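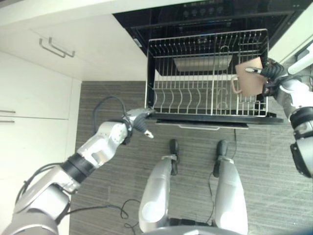
Chie Hamada costuma dizer que um robô feito em casa se aprende pelos cabos, e que quem nunca passou uma tarde inteira procurando um fio preso numa articulação ainda não montou um robô de verdade. A observação entrou no caderno de montagem do Mokeck logo na primeira página e continua lá, na mesma posição, em todas as edições.

Mokeck

Mokeck é um robô humanoide doméstico de construção amadora, desenvolvido na Oficina Sekiguchi, espaço compartilhado de trabalho em Usstead. Tem dois braços, duas pernas e terminais intercambiáveis nos punhos, e foi pensado desde o começo para tarefas de cozinha: levar louça à máquina, mexer em objetos dentro da pia, segurar esponjas e copos. O nome designa tanto a máquina quanto o conjunto de desenhos, listas de peças e notas que permite montar outra igual (ou quase igual, como avisam os próprios autores, que nunca conseguiram repetir um punho sem mudar alguma coisa).

O projeto é obra de Takeshi Shibata e Chie Hamada. O programa que coordena os movimentos chama-se Anis e é mantido em separado, com numeração de versões própria.

Índice
História
Estrutura
Braços e terminais
Cabeamento
Anis
Trabalho na cozinha
Montagem por terceiros
Recepção
Ver também

História

A ideia nasceu de um braço só. Shibata tinha montado na bancada de casa um manipulador fixo, aparafusado a uma prateleira, que apanhava parafusos e os deixava cair numa lata. Funcionava bem e fazia um barulho terrível. Em fevereiro ele levou o braço para a oficina compartilhada, onde Hamada trabalhava num par de pernas sem nada em cima, e os dois projetos foram apoiados lado a lado na mesma mesa durante semanas antes que alguém propusesse juntá-los.

A união das duas metades deu mais trabalho do que as metades. As pernas tinham sido calculadas para um tronco leve, e o primeiro par de braços pesava demais para elas; o tronco foi redesenhado várias vezes, sempre mais estreito. A primeira versão pública dos desenhos saiu em 6 de setembro de 2022, com o título simples de Mokeck 2, pois o número um ficou reservado para o braço da prateleira, que ainda existe e ainda apanha parafusos.

Desde então o caderno de montagem passou por 47 revisões. Algumas corrigem um único furo. Outras, como a que trocou a fixação dos punhos, obrigaram a refazer capítulos inteiros e renderam discussões deliciosas na oficina, das quais sobraram esboços a lápis nas margens do exemplar original.

Estrutura

O Mokeck divide-se em tronco, braços, pernas e cabeça. O tronco abriga a distribuição de energia e os controladores principais, e abre-se pela parte de trás com uma chave comum, decisão que Hamada defende com entusiasmo: qualquer reparo que exija deitar o robô no chão acaba adiado.

As pernas terminam em pés pretos. Para o trabalho de bancada elas podem ficar travadas, e nesse modo o robô se apoia numa posição escolhida antes de a tarefa começar. O caderno recomenda esse modo a quem monta pela primeira vez, com uma nota longa sobre pisos: carpete em placas, azulejo e madeira pedem ajustes diferentes, e a tabela de ajustes para carpete é a mais comprida de todas.

A cabeça leva a câmera principal, voltada para baixo, de modo que as mãos e a superfície de trabalho apareçam juntas na maior parte do tempo. Mover a câmera alguns centímetros para a frente foi uma das melhorias mais comemoradas do projeto. Antes disso, o próprio peito do robô tapava uma faixa da bancada.

Braços e terminais

Os braços são a parte mais bonita do conjunto e também a mais copiada. Cada segmento pode ser retirado sem desmontar o seguinte, com uma braçadeira na altura do punho que recebe terminais de vários tipos. Dois deles são os mais usados:

Garra. Tem dedos simples e abertura larga. É o terminal indicado para copos, esponjas e tudo o que possa ser apanhado de lado. Um copo de papel com alça, por exemplo, é um excelente objeto de treino, porque cede quando a força passa do ponto e mostra na hora que o ajuste está errado.

Mão de cinco dedos. É antropomórfica, articulada, mais lenta de calibrar e muito mais divertida de programar. Serve para objetos arredondados, em especial frutas e legumes, que escapam com facilidade de uma garra de faces planas.

O robô pode trabalhar com um terminal diferente em cada braço. A combinação de garra à esquerda e mão à direita tornou-se comum na oficina: a garra segura a esponja, a mão vai buscar o resto. Ao trocar um terminal é preciso informar o Anis, que carrega os limites de força correspondentes. Esquecer essa etapa é o erro clássico dos iniciantes, e o caderno repete o aviso em letras grandes no começo de cada capítulo sobre punhos.

Cabeamento

Parte dos cabos corre por fora dos braços, em laços folgados que acompanham o movimento do punho. A escolha surpreende quem chega de robôs industriais, com suas mangueiras internas e carenagens fechadas, mas tem muito a seu favor numa oficina pequena. Um cabo externo se troca em minutos! Dá para ver onde ele dobra, onde roça e onde vai romper um dia.

O comprimento do laço é assunto sério. Curto demais, ele puxa o punho e desloca a garra no fim do curso; comprido demais, engancha em puxadores de armário, bordas de bancada e prateleiras de louça. Shibata desenvolveu um gabarito de papelão para medir a folga com o braço totalmente esticado, e o molde em tamanho real acompanha os desenhos. Cabos que descem ao chão devem ficar atrás da linha dos pés sempre que o robô for andar.

Anis

O Anis é o programa que transforma uma tarefa em sequência de movimentos. Uma tarefa se escreve como lista de passos curtos (aproximar, fechar, erguer, levar, soltar), e cada passo guarda a própria condição de parada. Se a garra fecha e não encontra resistência, por exemplo, a sequência volta ao passo de aproximação em vez de seguir viagem com os dedos vazios.

A biblioteca que acompanha o programa reúne 673 passos gravados, muitos deles variações mínimas do mesmo gesto. Há quem ache um exagero. Hamada responde que pegar uma caneca pela alça e pegar a mesma caneca pela borda são trabalhos distintos, e que a variedade poupa horas a quem está começando. Cada passo traz uma nota de quem o gravou, e a leitura dessas notas é um prazer à parte: algumas registram o humor do dia, outras discutem com a nota anterior.

Trabalho na cozinha

A cozinha reúne quase tudo o que torna a manipulação difícil. Há superfícies brilhantes, que confundem a câmera; há grades de arame, em que um objeto pode ficar apoiado de muitas maneiras; há cubas fundas, onde o braço precisa descer sem bater na torneira.

Na máquina de lavar louça, o ponto delicado é a grade. Os pinos foram feitos para pratos, e um copo precisa ser levado por cima deles com folga suficiente para que a alça não enganche na descida. O Anis trata a grade aberta como uma região com altura mínima de passagem, que o usuário mede uma vez e grava. A porta baixada também conta como obstáculo, sobretudo para os joelhos do robô.

Na pia, a regra da oficina é começar sempre com um braço de cada vez e só depois experimentar os dois ao mesmo tempo. Cubas duplas facilitam muito: cada braço fica com a sua, e a divisória entre elas vira uma fronteira natural para o programa. Frutas e legumes são o exercício preferido de quem já domina os copos, graças à mistura de formas, tamanhos e pesos que uma única cuba consegue oferecer.

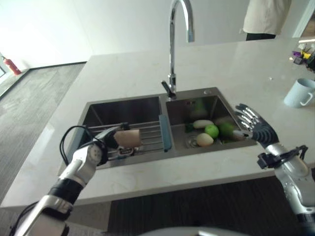 Quanto tempo leva para trocar a garra pela mão de cinco dedos? A troca leva 18 minutos com as ferramentas do caderno, incluída a calibração no Anis.

Montagem por terceiros

Os desenhos do Mokeck podem ser usados por qualquer pessoa, em casa ou em oficina compartilhada, com a condição de que as alterações sejam devolvidas ao caderno. Montar o robô inteiro exige espaço, paciência e um vizinho tolerante. Por isso muita gente começa por um braço fixado a uma mesa, caminho que repete o do próprio projeto e que Shibata recomenda com evidente alegria.

A ordem sugerida é braço, terminal, segundo braço, tronco e, por último, pernas. Os dois capítulos finais tratam do transporte, que exige soltar os punhos e amarrar os laços de cabo junto aos antebraços. Para a bancada de testes, o caderno pede apenas uma superfície firme, boa luz e objetos comuns de cozinha, de preferência os que ninguém lamentaria perder.

O botão de parada deve ficar ao alcance de quem acompanha o teste, do outro lado da bancada ou ao lado do robô, e nunca atrás dele. A primeira execução de qualquer sequência nova se faz em velocidade reduzida e com as cubas sem água.

Recepção

Entre os frequentadores da Oficina Sekiguchi, o Mokeck é conhecido sobretudo pelo caderno, escrito num tom de conversa que inclui os becos sem saída. O capítulo sobre o tronco largo demais continua publicado, com medidas e tudo, embora nenhuma versão atual o utilize. As críticas mais frequentes dizem respeito às pernas, consideradas difíceis de ajustar fora de pisos planos, e à mão de cinco dedos, cujos tendões pedem regulagem constante. Hamada prepara uma nova fixação para eles, já presente nos esboços da revisão seguinte.

Ver também

Anis (programa)
Oficina Sekiguchi
Caderno de montagem do Mokeck
Terminais intercambiáveis
Robótica amadora em Usstead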